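Two Arms, One Rulebook: Troltholm Labs Agree on How to Test Tabletop Robots

Robotics news | September | 4 min read

Anyone who has tried to compare two robot demos knows the trouble. One lab reports that its robot puts fruit on a plate nearly every time. Another lab, with the same kind of robot and what sounds like the same job, reports something far lower. Was the plate in the same spot? Did a dropped piece count as a miss, or did the operator quietly start over? Most of the time the write-up doesn't say.

That is why a new set of house rules out of Troltholm is such welcome news. The Dornanness group, a circle of 7 robotics labs and small companies that share test results, has signed off on its first common practice guide for two-armed tabletop work. It runs to 20 pages, it's written in plain words, and a new student could read it over lunch and run a proper trial by the afternoon.

The guide grew out of a long spring of cross-checking. Members pooled 815 trial records from simulated pick-and-place tasks and asked a simple question of each one: could another lab repeat this from the notes alone? For far too many, the answer was no. Starting positions were missing, or the time limit was, or there was a success mark with no word on what success meant. (One lab had been scoring a touch as a grasp for months and was very good-natured about it when the others noticed.)

So the first rule is also the shortest. Write down what counts as done before the first trial starts. If the job is to place an object on a plate, the record must say whether the object has to be at rest, whether the gripper has to have let go, and how long everyone waits before scoring. The guide asks for a wait of 2 seconds after release, long enough for a round object to roll off if it's going to.

The second big piece is about the arm that isn't doing the lifting. On a two-armed setup it's easy to watch the busy arm and forget the other one, and yet the idle arm can block a path, bump a dish or drift over the work area. Under the guide, each arm gets its own entry in the trial record, with a named rest pose and a keep-clear zone. If the resting arm enters that zone, the trial is flagged, even when the object lands exactly where it should. This is a terrific change! Plenty of near misses have been hiding inside good scores, and now they'll show up where people can learn from them.

There are rules for simulation too, and they're sensible ones. Every simulated result has to be labeled as simulated, in the caption and in the table, and the version of the software goes next to it. Members may not mix simulated and physical trials in one success rate. Jetine, the firm that keeps the group's shared task library, is updating its templates so that the label is filled in from the start and has to be removed on purpose.

Camera views got a long discussion as well. The group settled on keeping the full, uncropped view for every scored trial, with both arms in it where the setup allows. Short clips are still fine for talks and web pages, so long as the complete recording is stored with the record and can be asked for.

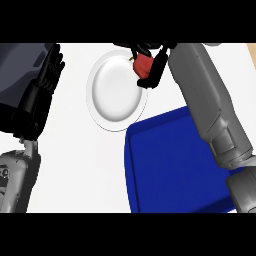
Dornanness Bulletin, Vol. 7, No. 2, p. 20

A simulated fruit-and-plate task makes a good case for the new wording. With the red piece in the gripper and hanging over the rim of the plate, a single still can't tell a scorer whether it is on its way down or on its way up. The guide says that a still may never be used as proof of a finished placement. Scorers have to work from the recording, and they mark the release and the end of the wait separately.

The Yusof workshop will be the first to run a full set of trials under the guide, starting with single objects and moving on to trays and stacked dishes. Its results, including the flagged trials, will be open to all members.

Labs outside the group are free to use the guide as it stands, and comments are welcome from anyone who tries it. A second edition is already being talked about, with handovers between the two arms at the top of the wish list.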